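Part-time tabletop sorters wanted at Reliveck

Posted 2023-07-10

Do you like putting things where they belong? We're looking for people who enjoy small, careful, hands-on work and can stay cheerful about doing it well for a whole shift. Reliveck sets up household items on tables, sorts them into baskets and trays, then clears everything and lays it out a new way. You'd be joining the Krawczyk Street room, a friendly place with good light and a kettle that is always on.

On any given table you might have bath things and food pieces together: a mesh sponge, a bar of soap, a slice of chocolate cake with blueberries on top. Your sheet says which ones go on the tray and which go in the wicker basket, and you get to work!
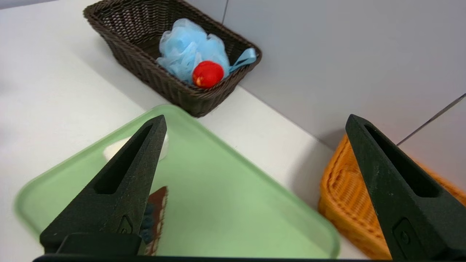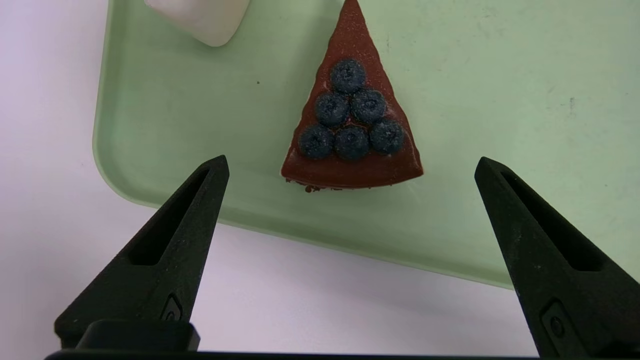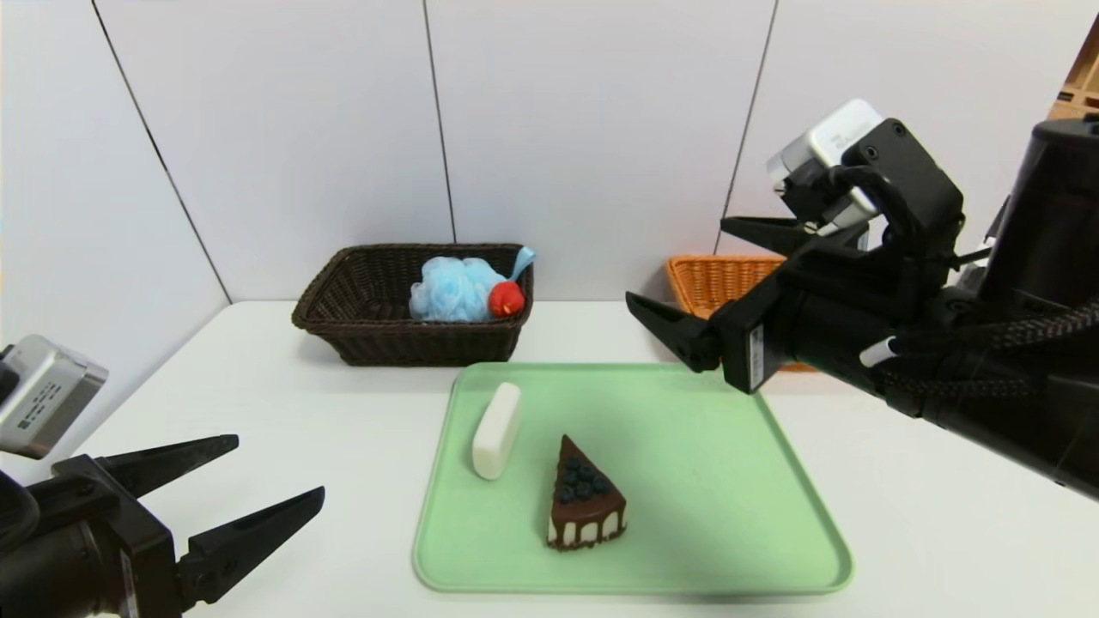
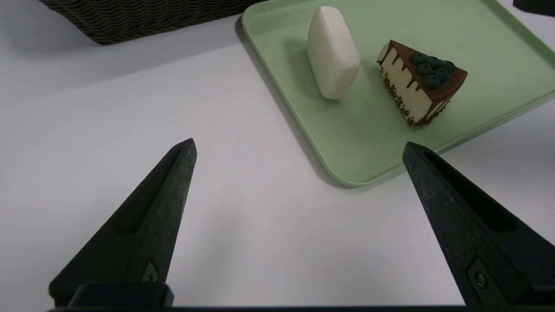
The green tray at the sorting table. The blue bath sponge is in the dark basket in the first and third pictures.

What you'll do
Set out trays, baskets and items from a written sheet
Move items one at a time and check them off
Wipe down the tabletop between layouts
Tell the shift lead when something is worn, chipped or missing

We have 2,576 items on the shelves, so if you love a well-labeled bin you'll be very happy here. New people spend their first two shifts with Saadet Dönmez, who set up the shelving and knows where everything lives.

What we're looking for
Steady hands and patience with small objects
Comfort reading short instructions in English
Able to stand or sit at a table for up to three hours
No experience needed. People have come to us from florists, libraries and school kitchens, and we'd love to hear what you've done.

Hours and pay
Shifts are mornings or afternoons, your choice, through the end of November. The full placement is 160 hours and pays $2,000 before the completion bonus. Training time is paid.

To apply, write a few lines about yourself to Saadet Yüksel at the Reliveck front desk, and mention which shifts suit you. You're welcome to come by and try a table first (bring a friend if you like, we have room for more than one!).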